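# Are counter-clearing arms worth it yet, or still demo material?

**stonebench** – 4:10 pm

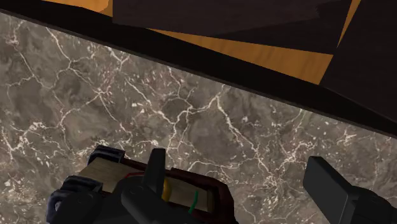 *Simulated countertop task, gripper over the object, marble surface.*

Background for the question. We ran a pick task in simulation on 492 object and pose combinations, one stone counter, two-finger gripper. The object goes from the counter to a bin. Success in sim was 400 out of 492. My manager read that number and asked when we can put an arm in the break room at the Trondbridge site. I said not this year. Looking for arguments either way.

**Woter**

400 of 492 is 81 percent. For a kitchen that is unusable. If a dishwasher dropped one plate in five you would return it.

What counts as success? Lifted, or lifted and placed?

**stonebench**

Lifted and placed. Most of the misses are bad closes: one finger makes contact first, the object rotates, and the second finger closes on an edge or on air. Objects lying at an angle do worse than square ones.

**lathe_and_later**

I disagree with the dishwasher comparison. A dishwasher can't retry. An arm can. If a failed grasp leaves the object on the counter, you back off, look again and go again. With 2 attempts at the same rate you are over 96.

**Woter**

Only if the attempts are independent, and they aren't. The object that failed once is usually the object that fails again. You also need to know that you failed, and most setups I have seen infer that from finger width. Thin parts fool it.

**Sembiring**

Shop-floor view. We have 4 arms doing machine tending and they are fine. Parts arrive in a fixture, same orientation every cycle. We tried one on bench cleanup in December and pulled it. The grasp was OK. What killed it was deciding what was trash, what was a tool and what was somebody's half-finished setup.

So "can machines do chores" depends on whether you get to fix the input. At home you don't.

**lathe_and_later**

That is a labeling problem. Put a tray down and tell people anything on the tray gets moved.

**Sembiring**

Then people are doing the sorting, and carrying it to the sink is the easy part.

**dorkedmont_dan**

Question on the surface. Veined marble with that much contrast gives our segmentation trouble, it picks up vein crossings as object boundaries. Did you randomize the counter texture or only the poses?

**stonebench**

Only poses and objects for this batch. Texture is next. I expect the number to go down.

**dorkedmont_dan**

It will. Also check friction. Default contact values on a lot of sims are generous, and polished stone lets things slide when one finger touches early.

**Woter**

Which is the case he already says fails most. I would not show the 81 to a manager again until both of those are in.

**stonebench**

Agreed on friction. I'll rerun with lower values and post the split by object angle – first contact too, if the logs have it.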